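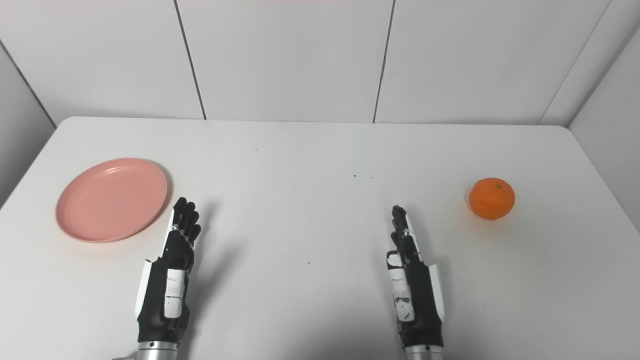 About Taditz

Taditz is a small automation firm. We set up two-handed robots for handling jobs that are awkward for ordinary grippers: fruit, soft packaging, odd-shaped parts that come down the line facing any way they like. The company was started by Mabli Lougher, who still runs the workshop and answers a fair share of the phone calls.

We have 680 square metres on the Nikent estate. Most of it is workshop, with a small office at the front and a kitchen that is also the meeting room.

What we do

Most of our customers pack or sort food. They usually come to us with one task in mind and we start with that task on its own, at a plain white table, before we talk about a full line. A single mandarin and a pink plate are enough to begin with. If the hands can't deal with one piece of fruit, there is no point bringing in a crate of it.

Our longest-running customer is Abou Zeid, a fruit importer. We also do work for Bitmont, who pack gift boxes and have a busy autumn.

Open day

We open the workshop to visitors every June. Last time roughly 500 people came through, including two school groups and a good number of neighbours from the estate who wanted to know what the noise was.

The demonstrations are kept short. An engineer explains the task, runs it, and then takes questions. Visitors can ask for it to be run again with the fruit in a different place, and most groups do. Sometimes the hands miss. When that happens we show the log on the screen and talk through what went wrong - people tend to stay longer for that part than for the runs that go well.

There is no charge and no need to book for the open day. Doors open at 10 am and the last demonstration is at 3.30 pm. Children are welcome with an adult.

Visits at other times

If you have a job you would like us to look at, you can arrange a visit in any month. Bring samples if you can. A trial takes 3 hours and costs £1,860, which comes off the price if you go ahead with a project. You will get a short written report afterwards, whatever the result.

Parking is behind the building. Please sign in at the front office first, as the side door is kept locked.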